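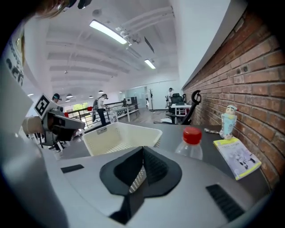 Grasgate Residents Association
Minutes of the Wildlife Safety Meeting, 9 October 2023

Chair: Manuela Guerra
Minutes: Pranab Bepari

The meeting opened at 7:05 p.m. Minutes of the previous meeting were approved with one correction: the street given as Leone Court should read Leone Drive.

1. Coyote sightings
Manuela Guerra read out the reports received through the website. Most came from homes that back onto Flalen Creek. A resident of Leone Drive said a coyote followed her and her terrier from the footbridge to her driveway early in the morning and left when she shouted and banged on a trash can. The dog was on a leash and was not hurt. Two residents asked if the animal could be trapped. The chair said she had put this to county animal control and was told they do not trap unless a person or a leashed pet has been bitten. Reports should still go to the county first and then to the association.

2. Trash and pet food
Several residents complained of bags left out overnight on Prollau Avenue. Agreed to remind all households that cans go out after 5 a.m. on pickup day. Pet food should not be left on porches. A motion to fine repeat cases was discussed and tabled until February.

3. Creek fence
Pranab Bepari presented two quotes for repairing the fence behind the playground. The first is $2,668 for replacement of the damaged section. The second is $1,130 for patching the gaps and adding wire at the base. One member felt the cheaper job would need doing again within a year. The second quote was approved, 4 votes to 3. Work is to start once the contractor confirms a date.

4. Warning signs
Agreed to spend up to $800 on signs for the creek path. Wording to follow the county's own leaflet. There was some disagreement over whether a sign is needed at the Prollau Avenue entrance, and the chair will walk the path before ordering.

5. Other business
The streetlight by the footbridge is out again. Pranab Bepari to report it to the city.

The meeting closed at 8:20 p.m.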